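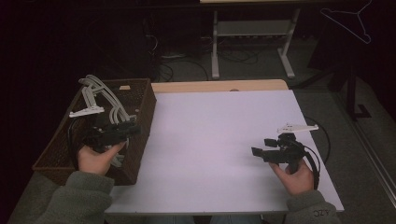 Skulstead Calf Jacket

Back in stock for spring calving

We have been making the Skulstead jacket at our workshop in Killemstead for long enough now that most of the dairy farms up the valley own a stack of them, and a good many of those stacks have come back to us over the years for a new strap or a buckle and gone home again for another winter. If you are new to calf jackets, welcome, and do ring us before you order if you're not sure how many you need. We would much sooner have a chat than sell you a pile you won't use.

A young calf spends a surprising amount of its milk on keeping itself warm, and in a draughty shed on a raw morning there isn't always much left over for growing. A jacket helps with that, along with plenty of deep, dry straw (please don't skimp on the straw because you've bought a jacket!).

The outer is a tough, showerproof cloth that lets damp out from underneath, and the lining is quilted and quick to dry. There are 2 chest buckles, both chunky enough to do up in gloves, and soft elasticated leg loops at the back that hold everything in place when the calf decides to gallop round the pen. The tail flap is cut short, a change we made after Hauke Eichhorn, who milks at Orkarmont, sent us a rather frank letter and a very dirty jacket to go with it. He was quite right.

Sizes

Small, for Jerseys and smaller crosses
Medium, for most Holstein and Friesian calves
Large, for big continental crosses, or if you like to keep jackets on a bit longer

Measure along the back from the base of the neck to the top of the tail. If your calf falls between two sizes, go for the larger one and take up the straps. There is plenty of growing room in all of them, but have a look at the chest strap every few days and let it out as needed. You want to be able to slide a flat hand underneath.

Washing

Knock off the worst with a stiff brush, then machine wash at 40 with the buckles fastened. Line dry if you can. Always wash between calves, and never put a jacket on a calf that's still wet from birth or from rain. Shuzhen Hao in our repairs room asks that jackets are washed before they are sent back to her, and we'd ask it too, as we all share the same kettle.

Prices

Single jacket, £28
Pack of 8, £200
Spare chest strap with buckle, £4

Postage is free on orders over £100 and £6 below that. We post most mornings, though April gets busy and you may wait a day or two longer. Local customers can collect from the Sutcliffe yard, where there is usually somebody in before 4pm. Name tapes can be added at no charge, so just put the wording in the notes when you order.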